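Arm at Nodside back in use after joint repair

The small robot arm at the Nodside workshop in Eltanholm is running again after two weeks out of service. It stopped on a Friday in May with a fault in the wrist joint, and the supplier, Hsu, sent a replacement part.

Harpreet Petrenko fitted the joint and then reset the zero position of each axis by hand. The gripper fingers were taken off, cleaned and put back with new screws – the old ones had begun to work loose.

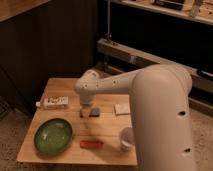 Testing is done on small everyday items, with the arm picking each one up and setting it down at a marked speed. Petrenko logged 911 cycles before signing the job off, with two stops, both put down to a cable that had been clipped too tightly behind the base. It has been rerouted.

Ronaldo Padilla of Cukis, the firm that looks after the workshop's machines, said the wrist would now be greased every two months and the finger screws checked each morning before the arm is switched on. A spare joint has been ordered and will be kept on site.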